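Laundry room news, July

Quick one this month, running behind. New dryers are in at Castidon Court, both of them, the ones on the left as you come down the stairs. Card reader takes the same card as before, don't buy a new one. A full dry is 2 dollars now, sorry, it went up everywhere.

Old dryers went out the same morning. Lint behind them you wouldn't believe. PLEASE empty the filter after your load, every load, takes five seconds.
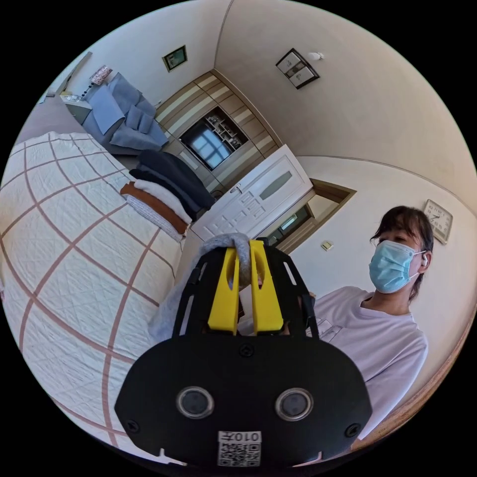

Sweaters and anything knit, flat on a towel and not on the lines. The lines in the yard sag enough allready. If your on the Angate side you still get the yard lines until 7 in the evening, then they come in.

Lost and found is full again. Socks mostly, one good pillowcase, kids pajamas. Anything left at the end of the month goes to the Pruvby thrift shop.

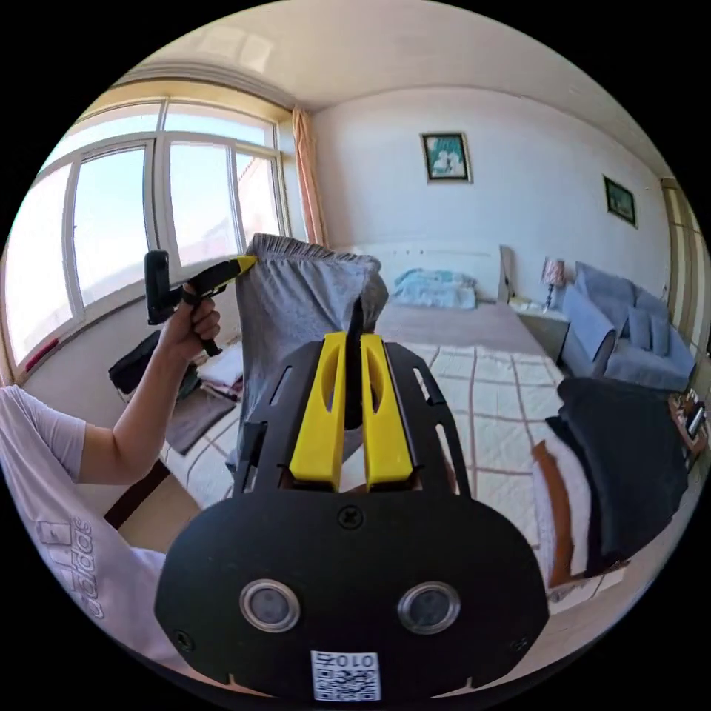 Also the big washer. Still leaking at the door, part is on order, no date yet. Use the small ones and don't stuff them. Cold wash is fine for most things and it's easier on elastic anyhow.

Lockers: number 81 is free, first to ask gets it. Drop a note in the office box with your apartment number on it, last time two people forgot.

Next issue in August, hopefully on time.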